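Kitcombe workroom refit - progress report for Ama Bonsu
29 Oct 2025
From Kaja Šimkus

Hello Ama,

You asked for a proper update before the November payment, so I've sat down with a pot of tea and the folder of receipts and I'll try to be organised. Short version first: the room is usable, we are still inside the grant, and the shelving is late.

Since my last note the big change is the floor. We had been going round in circles over whether to pull up the carpet, and in the end Piret talked me into keeping it. The speckled gray-blue hides a great deal, it's quieter underfoot than vinyl would have been, and lifting it would have eaten money I'd rather put into furniture. (I know you were keen on vinyl! I'm happy to talk it through again, but not this year, please.) Margus went over it twice with the hired cleaner and got most of the marks out near the door. One stubborn patch by the radiator is going to stay.

The steel table is in as well. You'll remember we had a quote from Skostex for a new one and I nearly fell off my chair. Raimonds found ours second-hand through Hetell, and with delivery it came to £2258. It was awkward getting it up the stairs - the legs splay out and caught on every corner of the banister - but it got there with no damage apart from a chip in the paint on the landing, which I've promised to touch up.

Everyone has taken to it straight away. It's a good height for standing work and you can get round it from all sides, so two people can lay things out without bumping elbows. The one grumble is that the top shows every smear. We've tried washing-up liquid and a soft cloth, and Piret swears by a drop of vinegar, but the overhead lights are so bright that they bounce straight off the metal and show up whatever you've missed. I'd like to try softer tubes, and I'll get a price for those before I ask you for anything.

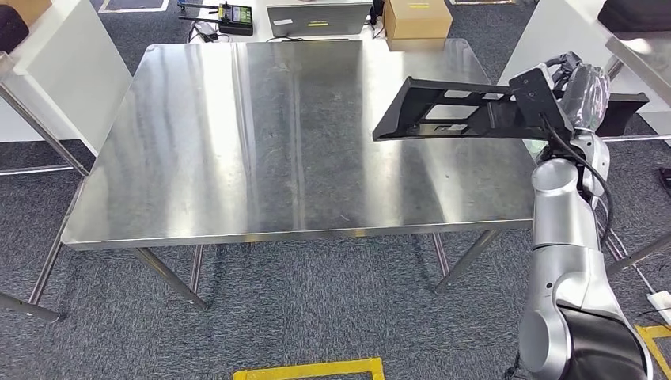 The white desk has stayed at the back and become the place for the laptop and paperwork, which suits me. Cables are the next job. They are in a proper tangle back there and I wince whenever I go to unplug something. Margus wants to fix a tray under the desk and run everything along the back, and I've told him he can have an afternoon for it in November.

On the money: spending to date is £2509, so that's the table plus the carpet cleaning and a few bits and pieces. All the receipts are scanned and I'll send them over separately. The shelving from Yagi isn't in that figure, as we don't pay until it arrives. They've moved the delivery date on us 2 times now, and Raimonds is ringing them again this week.

Still to do, then: shelving, cables, lights, and the paint on the landing. I'd also like your view on whether we can move the leftover signage money across to storage. It isn't a lot, but a decent cupboard would make a real difference to how tidy we can keep the place.

Do come and see it when you're next over this way. I'll put the kettle on.

All the best,
Kaja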